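Sorting a Craft Drawer with a Carton Divider

If you ever get a shipment of jars or bottles, please don't toss the cardboard grid that comes inside! Those corrugated partitions make the best free drawer organizers I know, and fitting one takes 20 minutes, tops.

My friend Jennylyn Dalisay got me started when she handed me 2 of them from her candle orders, and now every deep drawer in my workroom at Botidham has one.

What you need
A cardboard partition insert
A ruler and pencil
Sharp scissors or a craft knife
Paper tape
Small tins or boxes for the fiddly stuff

Step 1. Measure the drawer
Take the inside width, depth and height. Leave a little slack on each side so the grid lifts out easily when you want to vacuum up the glitter (and you will).

Step 2. Open up the grid
Partitions get squashed flat in the recycling pile, so pull the opposite corners apart gently and press each crossing back into its slot. A few cells will want to fold over again. Run a short strip of paper tape down those corners and they'll behave.

Step 3. Trim it to fit
If it's too wide, slide out a whole strip and snip off the extra tabs. For height, mark a line all the way along each strip and cut before you put the grid back together. Go slowly with the knife – corrugated board tears if the blade is dull.

Step 4. Try it on the table first
I love this part! Set the grid down next to everything you plan to store and play with the layout before anything goes near the drawer.

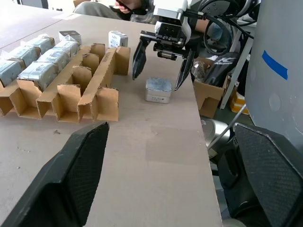
Tall things like brushes and glue sticks go toward the back, and the cells nearest you are for whatever you grab every day. Beads, pins and brads need a lidded tin, or they'll slip right under the cardboard. Anything wider than a cell can sit beside the grid, or you can take out one short wall and make a double.

Step 5. Load the drawer
Drop the grid in, fill it up and write on the top edges with a marker. I redo mine every July, and the first divider is still going strong after 7 years!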